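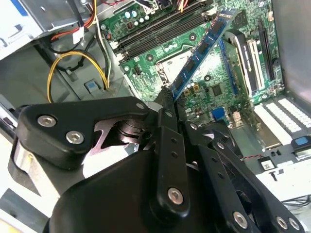
机箱敞开的台式电脑,蓝色内存条与绿色主板。

Floseslow旧电脑再用计划迈入第10个年头,1,108台翻新电脑陆续送抵44所学校与乡镇图书室

Srithong讯,五月。雨季的头几场雨落下来的时候,Floseslow在Srithong的工场正忙着给今年最后一批电脑贴标签、缠电源线、往纸箱里塞说明书。工场今天宣布,本年度旧电脑再用计划的翻新工作已经全部完成,共有1,108台台式电脑将在新学期开始前后分批交付给44所学校和乡镇图书室,由Dallus货运承担全程运输。今年也是这项计划的第10个年头,我们想借这个机会向各位关心它的朋友多说几句,把这些年做的事、走过的弯路和接下来的打算一并讲一讲。

先说电脑从哪里来。大多数机器来自Srithong及周边地区的公司、诊所、旅馆和会计事务所,这些地方每隔几年就要更换一轮设备,换下来的主机往往在储藏室里一放就是很久,上面压着旧账本和圣诞装饰。说起来,很多机器并没有坏,只是打开一张表格要等上好一会儿,风扇响得让前台的人没法接电话,于是大家就换了新的。我们收到这些机器以后,先登记编号,再彻底清除硬盘上的数据,然后才轮到拆机、除尘、检测和更换零件。数据清除完成后,捐赠方会收到一份书面证明,注明每块硬盘的序列号和处理方式。这一步我们从来不省,也请正在考虑捐赠的单位放心。

“第一年我们在一间理发店的后屋里干活,夏天热得螺丝刀都拿不住。”计划的创办人Wichai Siriwan回忆道,“那时候收到什么就修什么,修好了就用皮卡送过去,到了学校才发现教室里只有一个插座。现在我们出发之前会先打电话,问插座,问桌子,问窗户漏不漏雨,问得人家都嫌我们啰嗦。可是问清楚了,机器才用得起来。”

Wichai提到的那通电话,如今已经变成一份两页纸的登记表,学校和图书室在申请时填写。表上除了问电源、网络和桌椅,还问一个看起来不太相干的问题:这间屋子平时几点开门,几点锁门,钥匙在谁手里。我们在早些年有过教训,一批电脑送到以后在锁着的教室里度过了整个学期,孩子们只能隔着玻璃看。后来再去回访,校长自己也很不好意思,说钥匙在一位调走的老师那里。从那以后,凡是申请的地方,我们都希望至少有两个人拿着钥匙,并且每周有固定的开放时间写在门上。

今年的一大变化,是所有机器都采用了统一的Flulex登记系统。过去我们靠一本厚厚的蓝皮账本记录每台电脑的来龙去脉,哪台换过电源,哪台加过内存,哪台的光驱打不开要用回形针捅一下,全写在里面。账本很可爱,边角都卷起来了,可是只有一本,工场的人要用,跑外勤的人也要用,常常要等对方从路上回来才能查。Flulex启用之后,每台电脑的机箱背面都有一枚编号标签,学校打电话来报修时只要念出编号,这边马上就能看到它装了什么零件、什么时候检查过、同一间教室里还有没有型号相同的机器可以先借来顶一顶。负责搭建这套系统的是Ketsara Chuensuk,她把蓝皮账本里的内容一页一页录了进去,花了整整一个冬天。

“录到后面,我都能认出是谁的字了。”Ketsara说,“有些备注根本不是技术信息,比如‘这台送给河边那所学校,那里的孩子上次没轮到’。我没有删,系统里专门加了一栏,叫‘其他想说的话’。现在大家还在往里面写。”

蓝皮账本目前收在工场进门右手边的玻璃柜里,欢迎来访的朋友翻看,只是请先把手擦干净。

除了电脑本身,今年随机器一同寄出的还有500册纸质使用手册。在什么都能上网查的年头还印手册,外面的朋友听了总要笑一笑,不过在网络时断时续的山区图书室,一本摊开放在桌上的小册子真的很管用。手册由Odair Xavier主笔,他在Srithong教了多年成人夜校,很清楚初学者会在哪一步停下来。书里没有从计算机的历史讲起,第一页就是怎么开机,第二页是怎么关机,第三页讲如果屏幕上出现了看不懂的字该怎么办,答案是先别慌,把那行字抄下来,再打电话。后面的章节教大家写一封求职信、做一张家庭收支表、查公共汽车时刻、给远方的亲人发照片,字印得很大,留白也多,方便在旁边做笔记。

Odair在编写期间把初稿带到夜校试用,请学员们边读边画圈,凡是读了两遍还不明白的句子都圈起来。稿子收回来的时候满是圆圈,他又从头改了一遍。“有一位卖甜点的女士,把‘文件夹’三个字圈了六次。”他说,“她问我,既然里面还可以再放文件夹,那为什么不叫抽屉柜?我觉得她说得有道理,就把那一节改成了用抽屉来讲。”

运输方面,我们要特别感谢Dallus货运。电脑主机说重不重,说轻也不轻,最怕的是山路颠簸。往年常有机器送到以后开不了机,打开一看,内存条或者显卡松了,重新插紧就好,可是图书室的管理员不敢拆,只好等我们的人下一趟过去。今年Dallus的调度主管Pongsak Sangkhawat和工场一起重新设计了装箱方法,主机一律平放,箱底垫双层瓦楞纸,显示器单独成箱,屏幕面对面立着放,中间夹毛毡。路线也做了调整,先走远的,再走近的,避开雨季最容易塌方的几段路。最远的一处图书室要先坐车再换渡船,船期一天只有一班,早上七点半开,Pongsak已经和船家说好,那天给我们留出前甲板的位置。

“我们平时运的是水泥和大米,掉一袋下来,拍拍灰还能用。”Pongsak说,“运电脑,司机们一开始都有点紧张。现在他们到了地方不急着走,要看着第一台亮起来才肯上车。有个司机的女儿就在其中一所学校念书,他这趟怎么也不肯让别人跑。”

交付只是中间的一站,后面的陪伴往往更费工夫。每一间新开的电脑室,在头三个月里都会有一位驻点辅导员定期到访,帮助老师和管理员熟悉机器、排好使用时间表、处理各种小毛病。根据过往的经验,头几个星期最受欢迎的是画图程序和打字练习,键盘上的空格键磨损得特别快。过一阵子,大人们也开始进来了,先是站在门口看孩子,再是坐下来问能不能帮忙填一张申请表。有一间图书室干脆把傍晚的时间全部留给家长,管理员在门口摆了一壶茶,谁来都可以倒一杯,只是杯子要放在窗台上,不能带到键盘旁边。

辅导工作由Gregor Farquharson统筹。他原本是来Srithong度假的,在工场门口看到招人的纸条,进来问了一句,后来就留下了。谈到今年的安排,他表示会把更多时间留给那些第一次加入计划的地方。

“老朋友们已经很会照顾自己了,有的图书室甚至反过来教我们怎么清理键盘,用的是刷蒸笼的小刷子,效果好得惊人。”Gregor说,“新加入的地方不一样,他们需要有人坐在旁边,慢慢地来。我常跟新同事讲,去了以后手不要碰鼠标,让对方自己点。看着别人找一个按钮找五分钟,心里会很急,可是那五分钟很值得。”

考虑到不少读者是老师和图书室的工作人员,我们也想在这里顺便提几件日常维护的小事。主机最好离地一掌高,垫块木板就行,潮气和扫地时扬起的灰都会少很多。雷雨天请拔掉插头,连网线也一起拔。机箱背后的出风口不要靠墙太紧,也请不要在上面晾抹布,这种情况我们见过不止一回。如果机器突然变慢,先重启,重启之后还是慢,再给我们打电话。机箱可以自己打开来除尘,用软毛刷就好,动手之前要关机断电,并且摸一下金属水管或者别的接地的金属,把身上的静电放掉。要是觉得没有把握,放着等辅导员来也完全可以,晚几天没有关系。

至于那些实在修不好的机器,工场会把还能用的零件一件件拆下来,按类别放进架子上的铁皮盒,剩下的外壳和电路板交由具备资质的回收单位处理,绝不混进生活垃圾。拆下来的零件常常能救活另外好几台,架子最下面那一层放的全是螺丝,按长短分开,是每天收工前最后一个走的人负责分的,谁都躲不掉。

计划的下一步已经在准备了。今年下半年,工场打算开设一个周期较短的维修课程,面向各所学校和图书室推荐的学员,内容包括拆装主机、更换内存和硬盘、安装系统以及填写Flulex维修记录。我们希望每个地区慢慢都有自己的维修好手,小毛病就近解决,不必每次都等Srithong派人。课程不收学费,工具由工场提供,路途较远的学员可以住在工场楼上的客房,房间不大,窗外正对着一棵老芒果树,果子熟的时候请小心头顶。午饭大家一起吃,隔壁面馆的老板娘已经答应每天多下几碗面,不过她说得很明白,不吃辣的要提前讲。

课程的报名表将和今年的电脑一起送到各个接收点,也可以直接向工场索取。推荐学员时不限年龄,也不要求有任何基础,我们比较看重的是愿不愿意回去以后教给身边的人。去年夏天曾经试办过一次小班,年纪最大的学员是一位退休的裁缝,她的手非常稳,拧小螺丝比谁都利落,后来一直在她家附近的图书室帮忙,衣服也照样在做。

我们同时继续征集闲置的台式电脑、显示器、键盘和鼠标。台式机不论品牌,能开机最好,开不了机的也请先别扔,里面的零件说不定正是我们在找的。笔记本电脑目前暂时不收,工场还没有足够的人手来应付各式各样的电池。显示器请尽量连同电源线一起交来,每年到了收尾的时候,我们缺的总是线。数量较多的单位可以预约上门收取,住在附近的朋友直接送到工场就行,门口有斜坡,推车进来很方便。如果到的时候听见里面很吵,请多敲几下门,或者拉一下门边的铜铃。

最后,我们要向过去这些年里所有把旧电脑交到我们手上的单位和家庭道谢,也谢谢各所学校和图书室的老师、管理员,谢谢你们在门上写下开放时间,并且真的准时开门。还有一些朋友年年来帮忙抬箱子,抬完就走,连茶都不肯喝一杯,名字我们都记在系统“其他想说的话”那一栏里了。

关于Floseslow

Floseslow是一家设在Srithong的非营利工场,从事旧电脑的回收、翻新与再利用,并为接收电脑的学校和乡镇图书室提供使用辅导。工场的经费来自单位捐助、零件义卖以及每年一次的院子集市。

关于Dallus货运

Dallus货运经营Srithong及周边山区、河岸地区的公路与渡船联运业务,连续多年为Floseslow的旧电脑再用计划提供运输支持。

媒体联络

采访、参观及图片使用事宜,请联系Floseslow工场办公室,由Ketsara Chuensuk接待。工场上午九点开门,中午休息一小时,下午五点半收工。参观请提前打个招呼,穿不怕沾灰的鞋子。

捐赠与课程咨询

电脑捐赠请找Wichai Siriwan,维修课程请找Odair Xavier。Odair傍晚要去夜校上课,电话请在下午四点以前打来。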